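Projektbericht Culleo
Ein Obstplatz für die Teeküche
Stamatia Michailidis und Magdalini Andreadis
Modul Alltagsgegenstände und Ordnung, Wohnheim Fragkou
Abgabe: 15. August 2022

Ausgangslage

In der Teeküche im Wohnheim Fragkou lag das Obst immer dort, wo gerade Platz war: neben dem Wasserkocher, auf der Fensterbank, einmal eine ganze Woche lang hinter dem Brotkasten. Im Februar haben wir deshalb einen Fragebogen verteilt und 37 ausgefüllte Bögen zurückbekommen, viel mehr, als wir erwartet hatten! Am häufigsten stand darin, dass man vergisst, was man gekauft hat, weil man es nicht mehr sieht. An zweiter Stelle kamen Druckstellen. Mehrere Leute schrieben außerdem, dass sie gern Obst teilen würden, wenn klar wäre, was zum Mitnehmen gedacht ist und was jemandem gehört.

Daraus ist Culleo entstanden: ein fester Platz für gemeinsames Obst, klein genug für einen schmalen Tisch, von vorn erreichbar, leicht abzuwischen und ohne Bohren aufzubauen. Den Namen hat Magdalini vorgeschlagen, und er ist hängen geblieben.

Was wir ausgesucht haben

Beim Regal waren wir uns schnell einig. Es sollte auf dem Tisch stehen und das Obst nicht verstecken. Unsere Wahl fiel auf ein schwarzes Drahtregal mit hellen Holzböden, vorn offen, an den Seiten und hinten aus feinem Gitter. Das Gitter gefällt uns immer noch sehr -- es begrenzt den Platz, und trotzdem sieht man die Wand dahinter. Ein Küchenschrank mit Tür wäre ordentlicher gewesen, aber dann hätten wir uns genau das Problem aus den Fragebögen wieder ins Haus geholt.

Beim Korb haben wir länger diskutiert. Stamatia wollte zuerst eine Holzschale, weil sie zum Regalboden gepasst hätte. Eine Schale ohne Öffnungen lässt aber an den Seiten keine Luft durch, und Holz mag man nach einer matschigen Pflaume nicht gern unter den Wasserhahn halten. Der gelbe Kunststoffkorb mit den durchbrochenen Wänden war dann der Favorit. Er hat abgerundete Ecken und einen kleinen Griff, an dem man ihn vorziehen kann, und die Farbe macht einfach gute Laune! Auf Schwarz und hellem Holz leuchtet er so, dass man beim Hereinkommen zuerst dorthin schaut. Genau das wollten wir.

Ausprobiert haben wir alles an einem weißen Tisch im Projektraum von Tesik. Der Korb sollte so auf dem unteren Boden stehen, dass man hineingreifen kann, ohne ihn herauszunehmen. 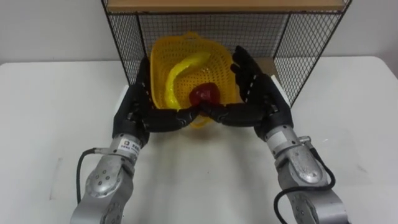 Korb im Regal oder Korb davor?

Diese Frage hat uns mehr beschäftigt als alles andere. Wir haben 2 Varianten verglichen.

Variante A: Der Korb steht im Regal auf dem unteren Boden. Der Tisch davor bleibt frei, und wer sich einen Tee macht, hat Platz für Tasse und Kanne. Dafür muss man ein bisschen unter den oberen Boden greifen. Bei einzelnen Früchten geht das gut, bei einer größeren Ladung wird es eng, und man sieht nicht mehr, was ganz hinten liegt.

Variante B: Der Korb steht vor dem Regal auf dem Tisch. Man schaut von oben hinein und hat sofort den Überblick. Zum Einräumen nach dem Einkauf ist das die schönere Lösung: Obst neben den Korb legen, kurz durchsehen, Angestoßenes aussortieren, der Rest kommt hinein. Ein Apfel und eine Banane reichen schon, um zu merken, wie verschieden viel Platz die Sachen brauchen. Der Apfel rollt in jede Lücke. Die Banane will immer quer liegen und nimmt den halben Korb ein, wenn man nicht aufpasst.

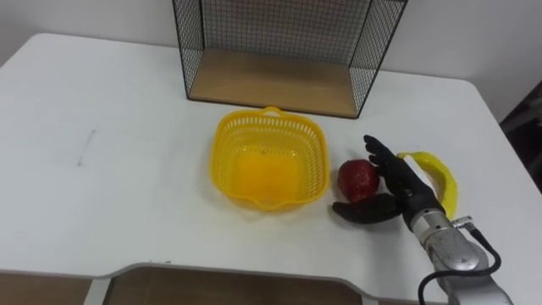 Am Ende haben wir die Varianten kombiniert. Zum Einräumen wird der Korb vorgezogen, danach kommt er zurück auf den unteren Boden. Das klingt nach einem Kompromiss, fühlt sich im Alltag aber sehr natürlich an, ungefähr wie bei einer Schublade. Für Gäste oder wenn viel da ist, darf der Korb auch mal vorn stehen bleiben.

Als Obergrenze haben wir 1000 Gramm Obst festgelegt. Mehr würde vielleicht hineinpassen, aber dann liegt das Obst übereinander, und das unterste bekommt die Druckstellen, über die sich in den Fragebögen so viele geärgert haben. Eine Küchenwaage brauchen wir dafür längst nicht mehr, das Gefühl kommt erstaunlich schnell!

Bananen sind ein eigenes Kapitel

Wir hatten am Anfang alles zusammen in den Korb gelegt. Dann haben wir nachgelesen und gelernt, dass reife Äpfel Ethylen abgeben und Bananen dadurch schneller braun werden. Seitdem kommen runde Früchte in den Korb und Bananen auf den oberen Holzboden. Das hat noch einen Vorteil: Die Bananen liegen flach und werden von nichts gedrückt. Stamatia hätte gern einen Haken zum Aufhängen gehabt, am liebsten direkt am Gitter. Wir haben das zurückgestellt und wollen es im nächsten Semester basteln.

Beim Granatapfel, den Magdalini unbedingt dabeihaben wollte, waren wir uns über den Platz nicht sicher. Er ist robust und könnte überall liegen. Wir haben ihn dem Korb zugeteilt, schon wegen der Farbe. Rot auf Gelb sieht großartig aus, und ein Korb mit nur einer Frucht darin wirkt gleich viel einladender als ein leerer.

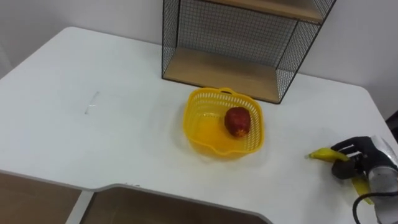
Für die Teeküche haben wir noch einen Zettel geschrieben, der neben dem Regal an der Wand hängt. Die erste Fassung hatte eine ganze Seite, und Magdalini hat sie zum Glück radikal gekürzt:

Was im Korb liegt, ist für alle.
Bananen bitte nach oben.
Weiches Obst zuerst essen.
Wer den letzten Apfel nimmt, wischt den Korb kurz aus.

Kosten und Pflege

Regal und Korb haben wir gebraucht über die Tauschbörse in Tetstead bekommen, bezahlt haben wir nur den Zettel und das Klebeband. Der Korb wird mit warmem Wasser und etwas Spülmittel gereinigt. In den kleinen Öffnungen setzt sich gern etwas fest, dafür liegt eine alte Zahnbürste bereit. Die Holzböden wischen wir nur feucht ab und lassen sie trocknen, bevor der Korb wieder daraufkommt. Für den Draht genügt ein trockenes Tuch.

Offene Punkte

Der Haken für die Bananen fehlt noch. Außerdem möchten wir wissen, ob ein zweiter Korb auf dem oberen Boden sinnvoll wäre, etwa für Zitronen und Zwiebeln -- wobei Zwiebeln neben Obst wieder eine eigene Diskussion auslösen werden. Den Fragebogen wollen wir nach den Semesterferien noch einmal verteilen, mit denselben Fragen und einer zusätzlichen zur Farbe des Korbs. Stamatia wettet auf Gelb.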